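August, notebook, open day at Vodon

Got there at 8:40 and they were already going. Oranuch Inthanon met me at the door with a badge and a coffee and walked me straight past the slides (thank you, Oranuch) to the cloth stations. Writing this up the same evening while I can still read my own handwriting.

Background for Maxine and whoever else picks this up: we went because of the Nuchit folding work. Our arm has been stuck on flat towels since spring. Vodon has been collecting cloth handling with hand-held grippers for a good while, no arm in the loop at all, and their policy then runs on a real arm they call Plikar. The open day was the first time they let outside people try both ends of it.

Numbers from the wall chart, copied as written:
episodes collected so far, cloth only: 3,705
thrown out on review: 427
target before the next training run: 4,000
I asked if the 3,705 was before or after review. Before. So they have further to go than the chart makes it look, and Oranuch said so herself before I had finished the subtraction.

The collecting is much more physical than I expected! You stand at the table, pick up the piece, bring it over, fold, let go, back to start. I did a run of it and my forearm knew all about it by the end. The spring is stiffer than ours. You feel the cloth slip through the fingers a split second before you see it, and I kept correcting for that without meaning to, and of course the arm has no such feeling to go on. Worth a proper talk at group meeting. 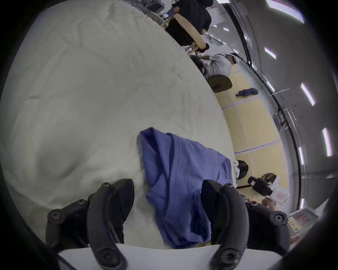 Second thing I learned is how much they care about the start of each episode. They don't lay the cloth out. You grab it, drop it, and whatever heap you get is the heap you work from. We have been smoothing ours into a tidy square every time, and I think that explains a lot of our trouble with Nuchit. One of their people watched me straighten a corner before a run and made me drop it again. Fair enough.

They also mix the surfaces. Some runs go over a sheet, some over bare table. Their early data was all bare table, and Plikar would pinch the sheet along with the cloth and drag the whole lot toward itself. Fixed mostly by more data, they say, and partly by raising the approach height. Did not get the height. ASK.

Plikar demo at 11:15. Eight tries on a small towel. Six good folds, one it gave up on, one where it folded the towel neatly and then pushed it off the table (big cheer from the room). What impressed me was the second grasp. It missed an edge, opened, backed off a little and went in again from the side, and there was no scripted retry in there as far as I could get anyone to admit. I must have watched that bit with my mouth open.

Somebody from Fendico asked about cycle time and got a straight answer: slow, 181 seconds for the longest successful fold that morning. A person does it in four or five. They weren't embarrassed about it and I liked them for that.

Fingers: theirs are curved and taper toward the tip. Ours are flat and square and catch on hems. I tried theirs on a seam several times and it slid under nicely, though it was harder to get hold of a single layer. Maxine, could we print a pair and just bolt them on? I have a pencil sketch, bad, on the back of the badge.

Less good: sync between the two hands. They lose episodes when one side drops out and you only find out at review. Same problem we have. I told them about our beep at start and stop and they wrote it down, so we gave something back.

To do
- random drops for every Nuchit episode from now on, no more tidy squares
- a bedsheet or similar under the cloth for half the runs
- email Oranuch re approach height and what spring they use
- curved fingers, Maxine Ormsby + me
- find out if they'd take two of us for a full day of collecting

Left at 3:30, late for the train, still talking about hems with a stranger in the parking lot. Forearm sore. Would go again tomorrow.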